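Lirkton Town Supporters' Club: Your Questions Answered

How do I get on the coach for away games?
Put your name down by Saturday lunchtime the week before - we have 30 seats, and the long trips, Colau especially, go very quickly indeed! The fare covers the ride only, so please bring your match ticket with you.

Can I bring the kids?
Oh, please do. Under-12s ride free with a paying grown-up, and there's always somebody handing round a bag of candy on the way home, whatever the score was.

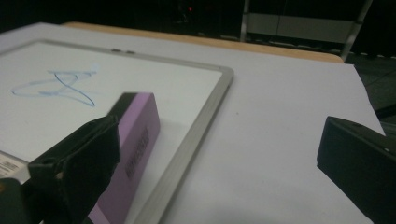
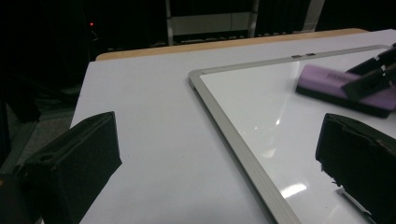
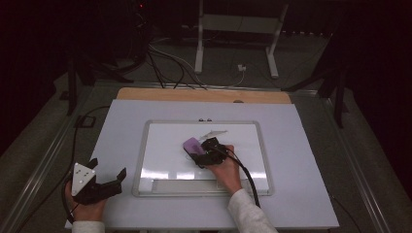

Small whiteboard on the tabletop.

Is the club signing anyone this summer?
We hear the same rumors you do, I'm afraid (yes, including the one about the Flurau winger). The club tells us when it tells everybody else, and we'll post it here as soon as we can.

How many members are there?
We had 164 at the last count, and we'd love to have you too. Forms are at the Saxena Road turnstiles from an hour before kickoff, or you can ask on the coach.

What if a game is called off?
Hang on to your coach ticket - it's good for the new date, or we'll give you your money back if you can't make it.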